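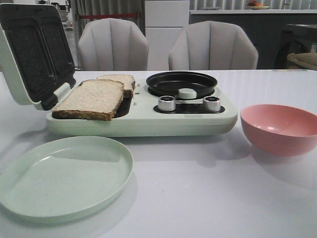 From: Fenna Lambrechts
To: Uster House residents list
Date: Saturday, April 22, 2023
Subject: Re: Breakfast appliances in the shared dining room

Dear residents,

Thank you to everyone who replied to Mr. Bosman's message, which is quoted in full at the end of this one. The House Office has considered the points raised and can now confirm the arrangements for the combined sandwich maker and frying pan in the dining room.

The appliance will remain available for general use. It should be kept on the white table, with clear space behind it for the lid of the sandwich maker to tilt back. Please move the gray chairs away from the table before cooking. The upholstery was cleaned in February under work order 1362, and the House Office would prefer not to repeat the expense this year.

Several residents asked about thick bread. Whole-wheat loaves from the Lill bakery are cut generously, and a slice laid at an angle will hang over the rim of the lower plate. Residents are asked to place each slice squarely in its own cavity before closing the lid – and to trim the crust if it still does not fit. The lid must not be forced. If the bread is too thick to close the lid over without pressure, please use the toaster in the kitchen.

The pan side may be used for eggs, pancakes and similar small dishes. Bacon and sausages should be cooked on the kitchen stove, under the extractor. Only wooden or silicone utensils are to be used on the dark cooking surfaces. Metal forks and knives are not permitted, including for lifting out a finished sandwich.

Before leaving the table, please turn both control knobs to the off position and unplug the appliance. Once it has cooled, wipe the plates and the pan with a damp cloth. The base must never be put in the sink.

With regard to tableware, the mint-green plates and the pink bowls belong to the dining room and should be returned to the cabinet after washing. Ms. Van Acker reports that 5 plates are missing from the set. They may be left outside the House Office at any time, with no explanation required.

Mr. Hoekstra's proposal to purchase a second appliance has been noted. It will be discussed together with the kitchen budget at the next residents' meeting, and anyone wishing to comment beforehand should write to me directly and not to the full list.

Yours sincerely,

Fenna Lambrechts
House Office, Uster House

Gijs Bosman wrote:

> Dear all,
>
> I would be grateful if the House Office could clarify the rules
> for the breakfast appliance. On two mornings this week I found
> crumbs baked onto the lower plate and egg on the control panel.
> I do not wish to accuse anyone, but I do think that written
> instructions would help.
>
> I would also ask whether the pan may be used while another
> resident is making a sandwich. Opinions on the third floor differ.
>
> With kind regards,
> Gijs Bosman
> Room 3

P.S. In answer to Mr. Bosman's final question: one resident at a time, please.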